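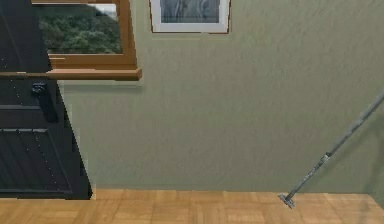 A window with a wooden frame beside a dark panel, above a parquet floor.

Plullby pie

Plullby pie is a single-crust baked custard pie made with cooked squash, cultured cream and dark syrup. It is associated with the town of Plullby and the farms of the lower Bernunel valley, where it is eaten in late winter, mostly in March, when stored squash is at its sweetest. The filling is firmer and less spiced than that of a standard pumpkin pie.

Crust

The crust is a short pastry of wheat flour, lard and cold water. Older versions replace part of the wheat flour with barley flour, which gives a darker and more crumbly shell. The dough is rested, rolled thin and pressed into a straight-sided tin. It is baked empty under weights until the edge begins to color, then brushed with beaten egg and returned to the oven until the coating is dry. No top crust is used.

Filling

The squash is halved, baked cut side down and drained overnight in cloth. Draining is the main difference between this pie and related ones. A squash weighing 832 grams after baking may lose a third of its weight by morning, and the liquid is kept for soup or bread dough. The drained flesh is passed through a sieve and mixed with 3 eggs, sour cream, syrup, salt and a small amount of ground caraway. Cinnamon and nutmeg are absent from most written recipes.

Baking

The pie is started in a hot oven and finished in a moderate one. It is done when the outer filling is set and a small area at the center still moves when the tin is tapped. It is cooled in the tin and served at room temperature, usually the day after baking. Cutting it warm causes the filling to slump.

Variants

Two variants are generally recognized. The Salem style adds a layer of stewed dried apples under the custard and uses a deeper tin. The Stulov style omits the syrup, doubles the salt and is served in narrow slices with smoked fish or hard cheese. A recipe booklet printed in Plullby lists 37 versions, but most of these differ only in the type of syrup or the share of barley flour.

Storage

Plullby pie keeps for 2 days in a cool pantry and slightly longer under refrigeration, although the crust softens. It does not freeze well; the cultured cream separates on thawing and the filling becomes grainy.

See also

Custard pie
Squash pie
Barley flour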